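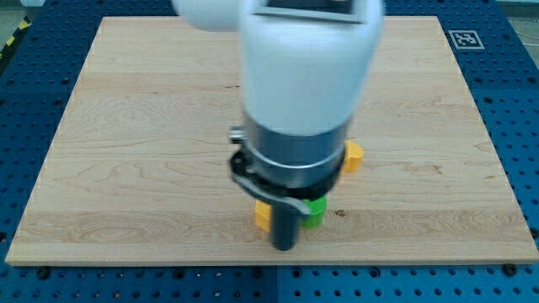 Registering a Work Surface from a Fiducial Marker

Rivetar Motion Software, Operator Guides
Prepared by Deividas Lūse

Before the planner can send the tool close to a surface, it needs to know where that surface is in the robot's base frame. The following procedure sets that relationship using one flat square marker on the perforated table. It applies to any cell that runs the Kistalar perception module.

Before you begin

The arm must already have a valid tool calibration. The marker must lie flat and remain fully visible to the camera from the viewing pose. Parts may stay on the board during steps 1 to 3.

Step 1. Record the marker pose

Move the arm to the viewing pose and let it come to rest. Open the Frames panel, select Marker, and choose Capture. The module collects 100 detections and stores the median pose. If the spread shown next to the result is marked in red, check the lens and the lighting and capture again.

Step 2. Enter the board offset

Measure from the center of the marker to the nearest corner of the board, along both table axes. Enter both values, then the board thickness. The hole grid is a convenient guide for keeping the ruler square to the table.

Step 3. Build the collision model

Choose Generate Surface. The planner adds the board and the table as solid bodies. Small parts are added separately from the depth image – each receives a simple box with a margin on every side. Tall or threaded parts may be given a box larger than necessary. Edit these by hand if the tool must pass between two of them.

Step 4. Verify the height

Remove all parts. Set the speed limit to its lowest value and run Touch Check over an open area of the board. The tool stops above the modeled surface and waits for confirmation. Compare the gap with a feeler gauge and correct the thickness value if required.

Step 5. Save the frame

Save under a new name. Existing programs continue to use the old frame until they are reassigned in the Programs panel.

Error codes

2,966 – Marker not found. The arm or a cable may be blocking the view.
3,043 – Planned path enters the surface. Repeat step 4 before changing any margin.

Repeat the full procedure whenever the board or the marker has been moved.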